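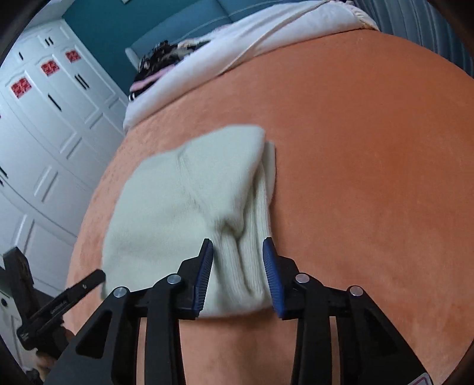

25 Aug 2022. Rope bench, Galang canyon shed.

Went through the rental harnesses with Gudrun Petersen before the weekend groups. 13 on the rack, 4 with fuzzy leg loops, all from the batch that does the toboggan slide. Clients slide on their backsides, as told, and the webbing pays.

Soaked the Hikell static line overnight and re-measured: 94 cm shorter than the label says. Last November's note blames the label. I wrote last November's note.

Pladix descender runs hot on the long rappel, some 8 minutes with a nervous client. Tried the Prorkolel on the test beam, smoother, but it eats wet rope if you load it backward. I loaded it backward.

To do: new tags, retire the 4, cut the bad end off the Hikell, hide the good knife from Gudrun.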